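Equipment > Bench Systems > Two-Arm Workcells > Torkberg Caron

Torkberg Caron Two-Arm Bench Workcell

The Caron is a complete tabletop workcell for laboratories, teaching departments and light handling trials. It is supplied by Torkberg as a single order line so that purchasing offices can plan for the full system under one budget heading.

Each order includes two arms with grippers, a wrist camera, an enclosed bench and the Vutalum control software. Software updates are included for 3 years. Delivery is made from the Fumdale warehouse within 38 working days of a confirmed purchase order.

Planning and budgeting

Buyers are advised to set aside funds for spare gripper fingers and replacement cables in the first year. These parts are not covered by the standard warranty. Site preparation is the responsibility of the buyer and should be finished before the delivery date is booked. The packed system weighs 111 kg, and a ground-floor delivery point is required unless lift access has been agreed in writing.

Departments ordering more than one workcell may request a staged delivery – payment is then due separately for each stage. Written quotations remain valid until the end of the following February.

Typical work

The Caron is intended for small household and pharmacy items, such as pill bottles, mugs and bowls, handled on an open tabletop between plain walls.
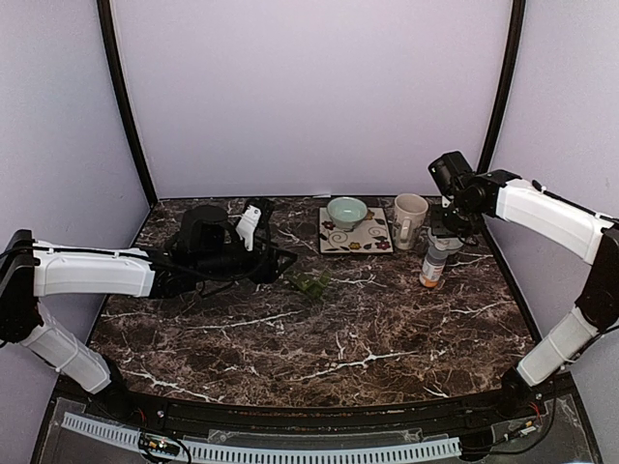 Vutalum users at one site reported that the purchase itself had been simple to budget, but that staff training had taken seven days more than planned, and they asked that training be quoted as a separate line. Torkberg now lists operator training separately on all quotations.

Quotations may be requested through the Fumdale sales office.

Shares: 7 | Comments: 3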